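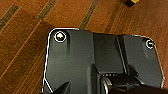
Housing over wood floor, both upper screws showing

On Sunday, the Grendeck list digest had:
> Are the two corner screws on the black plate the same size?

They don't look it in my shots – the glare rings differ.

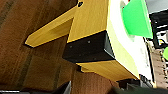
Surfaces

Brown wood shows the plate outline well. 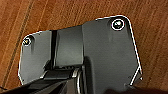 The grain stays readable beside the black plastic. I also tried a cream tabletop.

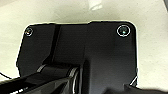 I'd still measure the heads before ordering from Zalewska.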